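Home News Neighborhoods Schools Events Contact
Search this site Enter keyword Go

Varnus library to lend out furniture-making tools, and the waiting list is already long

I went down to the Varnus branch library last night expecting a sleepy budget meeting, and I came home with my name on a list for a block plane. So that's how that went!

The short version is that the library board voted 8 to 1 to turn the old periodicals room into a tool lending room, opening in February. You'll be able to borrow hand tools for woodworking (planes, chisels, clamps, squares, a few small saws) with the same card you use for books. Loans run two weeks, and you can renew once if there isn't a line behind you. There will be a line behind you. The list had 384 names on it when the meeting started, and people were adding themselves on the clipboard by the door all evening, me included.

Most of the collection comes from the Gebretsadik cabinet shop on Alell Street, which closed last spring after longer than I've been alive. The family could have sold everything off to dealers, and they told the board they'd had offers. They gave it to the town instead. I used to walk past that shop on my way home from school and the smell of sawdust would hit you half a block away, so I'll admit I got a little misty when the letter from the family was read out.

Along with the tools there's a stack of boards, offcuts and panels that the shop never got around to using. Those won't be lent, obviously. They'll go to the beginner classes, which start at 6:30 in the evening and cost nothing apart from a small deposit. If you've priced lumber lately you'll know why that got a murmur from the crowd. I've been pricing it for a bookshelf I keep promising my sister, and I keep putting my wallet back in my pocket.

I'm a soft touch for pale wood in particular, the kind with a grain that runs along nice and quiet and then wanders off into a wave or a long loop. You can stare at a tabletop like that through an entire phone call.

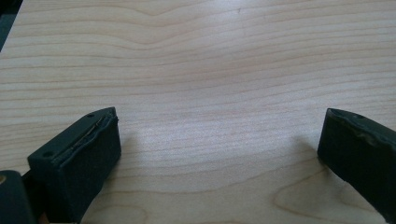 Tsehay Gidey told the board that free classes are lovely but the sharpening is going to be the real job, and that a dull chisel sent home with a beginner is a trip to urgent care waiting to happen. She asked who would be checking the edges between loans and whether there was any money set aside for it.

There is, a bit. The board put $2,578 toward the room for the first year, and $1,826 of that goes to shelving, a lock for the cabinet and the workbench repairs. What's left is meant to cover sharpening stones and replacement blades. Gidey didn't look convinced, and I can't say I was either, but the branch manager promised to come back with a proper sharpening plan before the doors open. Somebody behind me suggested a sharpening night once a month, where you bring your own kitchen knives too, and that got more nods than anything else on the agenda.

The single no vote was over parking. The periodicals room is on the Castolel Road side of the building, where there are hardly any spaces, and one board member worried about folks hauling clamps across the street after dark. Fair enough, I've done that crossing with a stroller and didn't love it. The town has been asked to look at the crosswalk light.

Power tools are off the table for now (insurance, plus the noise, plus the reading room is right next door). The magazines are moving upstairs by the big window, so if you're one of the regulars with the crossword, your chair is going with them. I asked.

To get on the list, stop by the front desk with your library card or call during opening hours. You need to be 18 to borrow, and younger teens can come to the classes with a grown-up.

Get our neighborhood news by email. Enter your address to sign up. You can unsubscribe at any time.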